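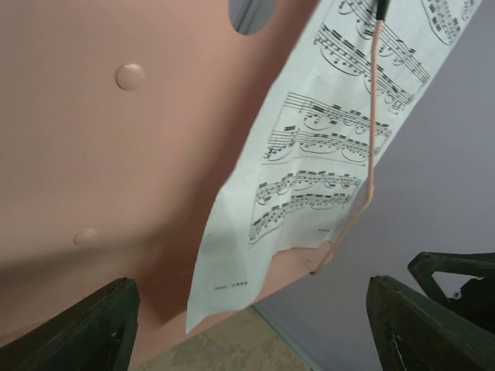
Sheet music against the pink panel, from the wrist camera.

Print this page | E-mail this page
Home – Guides – Arms – Data – Contact
Search this site: Go

Recording good examples with two arms

I've been collecting demonstrations for our Plaruvex project since February, and we're at 986 keepers now. My first 177 were junk, so let me save you some grief!

1. Write the task down in one sentence before you touch anything. If you can't, the model won't get it either.

2. Check every camera view. Paper is sneaky – it curls, and a wrist view can fill up with it while the fixed view looks perfectly fine.

3. Park both arms in the same start pose, then move things on the table a little between takes. I shift the stand by a hand's width, or turn it (small changes add up fast).

4. Drive slowly. I give each take 15 seconds and stop there, even if I'm itching to fix something.

5. Keep the fumbles where you recovered, and tag them. Throw out the ones where you bumped the rail or forgot what you were doing. I do that a lot after lunch.
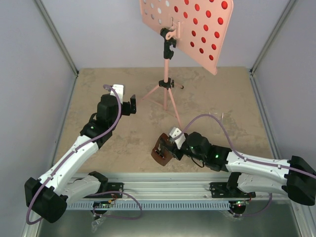
Ximena Echeverría wrote in to say she'd keep the bad takes too, in a folder of their own, and that her group at Pitholm went back to theirs twice when a grasp kept failing. Fair point! I've started doing the same.

6. Back up before you shut down. Name the folder by task first, then operator, then take number, and play the last take back once before you leave the bench.

Print this page | E-mail this page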